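Held-Out Data Should Stay Held Out

Public benchmarks serve the research community only while their test portions remain unseen by the people who train on the rest. This journal has accepted 62 dataset papers since August, and in too many of them the division between training and test material was made by shuffling individual frames. Such a division offers little protection. Two frames taken a moment apart are close to being the same frame, and a model that has learned one will recognize the other.
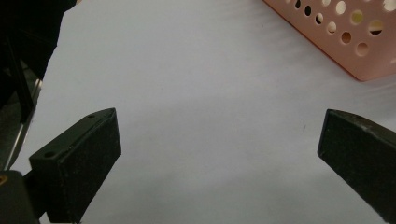
The Plekside collection, released in 151 recordings, takes the sounder course of dividing by recording session. Its authors at Pinow accept a smaller test set as the price. Reviewers sometimes object that material of this kind is too uniform for the precaution to matter. The opposite is the case. Where a pink perforated basket stands in the corner of a plain white surface, a model may learn the basket and the surface and very little else, and a random split will reward it for doing so.

Access and Accountability

Authors should also state who may obtain the test labels and on what terms. The Chien benchmark permits six submissions a year from each group. The limit has been called severe, but almost 200 groups have worked within it, and its rankings are more stable than those of comparable projects. The Jatow archive, by contrast, places its labels beside its images and relies on good faith. We do not doubt the good faith. We doubt that results obtained under such terms can be compared.
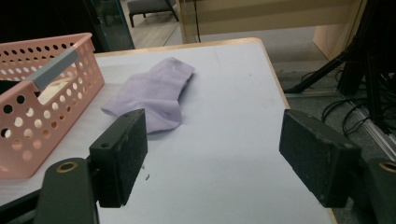

Recommendations

Journals should require a written account of how each split was made, including the unit of division. Funding bodies should pay for the upkeep of evaluation servers for the full life of a benchmark. Authors who discover an overlap after publication should be able to issue a corrected split without penalty, and earlier results should be marked accordingly.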